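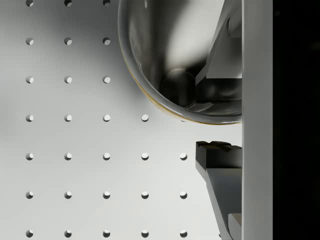
Fig. 1. Metal bowl over a white perforated surface (computer rendering).

Unit 4. Recording a postwar building for a listing application
Course tutor: Wojciech Kwiatkowski
Read before Thursday's seminar.

4.1 Scope

This unit covers the written part of an application to protect a building put up after 1945. Photographs and measured drawings are dealt with in Unit 5. The working case is the Stenlow branch library, a two-story building with a flat roof and a single-story reading room at the rear. The county architect's file for the library is held in the local record office and consists of 64 sheets, of which 32 are construction drawings. The remainder are letters, schedules and site notes.

4.2 Terms

Fabric: the physical material of the building, including fixed fittings.
Setting: the surroundings in which the building is experienced.
Fixture: an item attached to the building, such as a built-in counter. Loose furniture is normally outside the protection, even when it was designed for the room.
Alteration: any change to the fabric after first completion. Record both the change and what it replaced, if known.
Integrity: how much of the original design survives and can still be read.

4.3 Order of the statement

Start with the address, the date of design and the date of completion. The two dates are often several years apart for public buildings of this period, and both should be given. Name the architect in charge of the job as well as the office. At Stenlow the office stamp appears on every sheet, but the initials in the title block are those of Calum Drummond, the job architect.

Next come materials and structure, then the plan, then the exterior, then the interior. Work from the street side around the building in one direction. Interiors are described floor by floor, starting at the main entrance. Keep opinion out of these sections. Words such as "striking" or "fine" belong in the assessment, where they must be backed by a comparison.
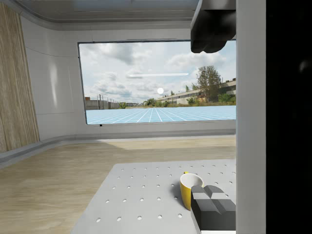 The assessment should compare the building with at least 2 others of the same type and decade. A library is compared with libraries. Comparison with a well-known school or theater by the same office may be added but does not replace this. State what survives in each case, as a building of ordinary design with a complete interior may have a stronger claim than a better design that has been gutted.

4.4 Sources

Give sheet numbers for all drawings cited. Where a drawing and the building disagree, the building is the evidence for what was built. The Stenlow drawings show a roof light over the stairs that was omitted during construction; a letter in the file confirms the omission. Memories of former staff may be used if the speaker and the interviewer are both named.

4.5 Reading

Karabulut, H., course reader, chapter on civic buildings.
Uzor, U., notes on concrete frames, section 2 only.

4.6 Exercise

Write the exterior description for the Stenlow library from sheets 32 to 40. Maximum one page. Cite the sheet number after each statement. Hand in to Hülya Kahraman at the start of the seminar.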